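**Skuvden Mutual** was a savings and loans society, later a listed lender, best known for the renaming of 2023 and the row over its wording. Head office in Gekent. At its largest it had 141 branches and 1116 staff.

## Origins

Founded as the Simik Thrift Club, a weekly savings scheme for dock and mill workers. Members paid in at a counter in the back of a chapel hall. Took the Skuvden name after merging with two smaller clubs. Lending was mostly home loans, some farm loans, a little boat finance which lost money.

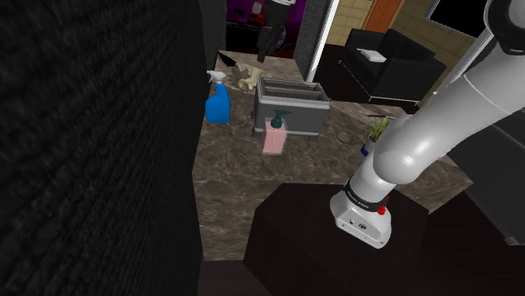
## Change to a listed company

Members voted to convert, each getting shares in place of there membership rights. Turnout was low. The farm loan book was sold to Dierckx, a rival lender, in the same year. Critics said it went too cheap; the board said it was a fair price and did not publish the valuation.

## Renaming

In April 2023 the chief executive, Marijke Stevens, told staff that departments would now be "rooms" and branch managers "hosts". Complaints were to be logged as "invitations". A 7 page glossary went out with the memo. Customers got a shorter version, by post, with the statement.

Press reaction was poor. Several business columns printed the glossary in full. The staff union asked wether a host was paid the same as a manager, and got no written answer for weeks. The shares slipped, then mostly recovered.

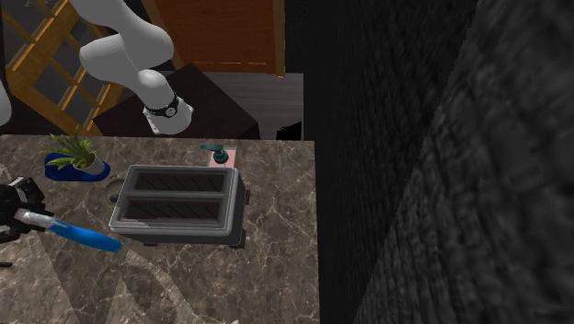

Most of the new terms were dropped on June 11, 2023, by a second memo of one paragraph. "Host" survived in a few branches, on door signs mainly. The cost of the exercise was never given as a separate figure in the accounts. It sits under "other marketing".

## Closures

More than 723 jobs went over the following rounds of cuts, mainly in branches and the loans office. Stevens left before the second round. Her pay-off was voted down at the annual meeting, but the vote was advisory and the money was paid.

## See also

- Dierckx
- Simik Thrift Club
- Conversion of mutual societies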